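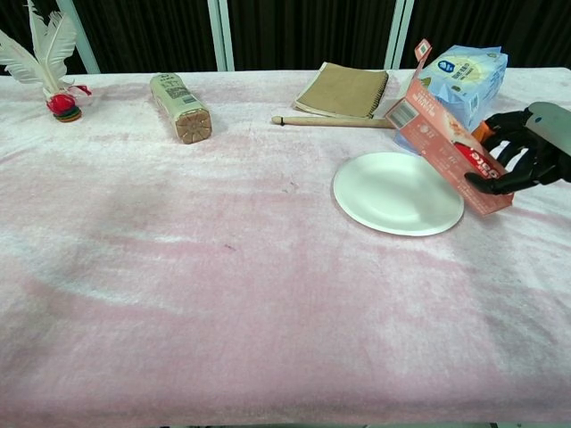

According to Jozef Verschueren, the most difficult thing to show a robot is when it must wait. People do not wait in a clear way, he says, they hesitate a little, they correct the wrist, and all this goes into the recording together with the good movement.

Waiting was much discussed in Zarnmont on Wednesday, October 15, 2025, when the company Janar opened the doors of its training hall in the former Stevens building. Visitors could see how a robot with two arms learns to handle small things from the household. It does not receive a written program for each thing. An operator makes the movement with his own arms, and the robot makes it at the same moment and keeps the record.

The project has the name Fidero and it started in July. Until now the operators have recorded 3507 demonstrations. Of these, 2471 were accepted for training. The others were put aside, mostly for a grip that slipped or a movement which stopped halfway.

Two ways of showing

Janar works with two methods. In the first one the operator takes the arm of the robot and guides it over the table, while the motors give almost no resistance. This is used for simple paths and for the first lesson with a new table. It is slow, and it is tiring for the back, and with a hand of many fingers it has a clear limit: one person cannot place every finger and also guide the elbow.

In the second method the operator stands a few metres away with a headset and a pair of gloves. When he closes his fingers, the robot closes its fingers. Most recordings in Fidero are now made in this way. The operators work for 50 minutes and then they change, as it was noticed that the quality goes down after that time, even when the person himself does not feel it.

The exercise for the visitors was to pick up a light cardboard box and to bring it over a white plate. For a person it is nothing special. But a carton gives no strong signal when it is pressed too much, and the operator, who feels nothing through the gloves, must judge the force only with the eyes. New operators press too hard during the first days. Later they learn to look at the sides of the box and not at the fingers.

The box must also be turned a little in the air. The operators are asked to do this in one movement from the shoulder and not in many small ones from the wrist, so that the robot gets a path which it can repeat.

A table that is never quite the same

Between the recordings the things on the table are moved. The notebook gets another angle, the plate goes to the left or to the right, and some objects have no part in the task and lie there only to be left alone. In the beginning of the project the table was kept very tidy, and the robot learned the tidy table very well. When a colleague put his notebook in another corner, it reached for the old place.

The soft cloth was also a choice of the team. On a hard surface a box slides away when the fingers come from the side. On the plush it stays better, but the fingers can catch in the cloth if the hand comes too low. The operators therefore keep the free hand open and a little above the table, also when it has nothing to do.
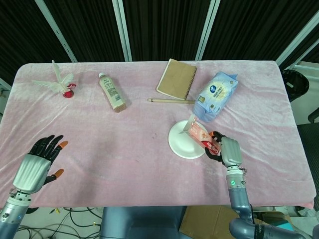

Test without operator

In the afternoon the gloves were put away and the robot had to work from what it had been shown. The last test series of Janar has 90 attempts for each task, always with a new arrangement of the table. The company did not yet want to give the result for the box, because the series is not finished. Two attempts were made in front of the visitors. In the first one the box was brought over the plate without trouble. In the second one the hand stopped before the box and stayed there until the attempt was ended by the safety button.

Mr Verschueren did not find this a bad result. He believes the robot had learned the hesitation from the recordings, and he wants to look again at the demonstrations in which the operator stands still for more than two seconds. It is possible that a part of them will be removed, also if the grip itself was correct.

One visitor asked if a person from outside could also give demonstrations, for example somebody who works in a care home. Janar answered that this is planned, but that the calibration of the gloves takes at present too long for a guest of one hour. A shorter procedure is in preparation.

The training hall stays open for school groups on appointment. Requests can be made at the reception of the Stevens building, entrance at the side of the car park.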